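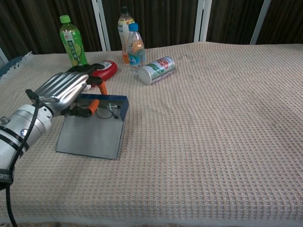 Lăcrămioara Radu asked on our staff page whether the arm gets a break at 10:15 like everybody else, and if it doesn't, could she please have its break. Request noted. Payroll is thinking it over, which at Fona can take until July.

So, the gallery. For those on the late shift who have only heard the rumors: the Dundeck is our new bench robot, and it is learning to handle the stuff we handle, drinks and condiments first. The catering prep crew at Fona has been doing this by hand for as long as there has been a Fona. We were told the robot would "free us up for higher-value tasks." So far the higher-value task is standing next to the robot.

The first picture has the metal hand with a good grip on something orange and red, bottles waiting behind it. Compare with your own grip at the end of a double. The beige cloth stays on the table, by the way. Stop borrowing it.

What has changed so far, for the record: two of us moved from packing to what the new rota calls "supervision." The pay is the same and the chair is better. My wrists have stopped complaining, and my back has started, from all the leaning over to look. Tripathi, the scheduling software that came with the deal, now sends 20 alerts a shift, most of them to say that the previous alert has been resolved. And the training binder is 1164 pages. I've read the part about the stop button.

Both hands down on the cloth, with the ketchup lying on its side. Anyone who has worked a Friday lunch will know the posture.

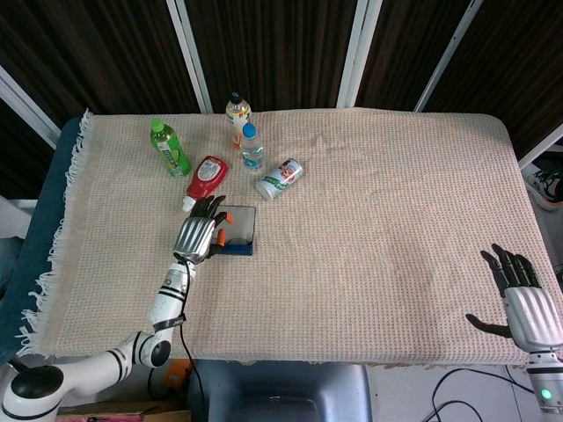
Next up: Drama

Drama is what we named the second bench, for reasons the first week made clear. Pictures when it behaves. If you'd like a turn at supervising, put your name on the sheet by the lockers. Lăcrămioara, you're already on it.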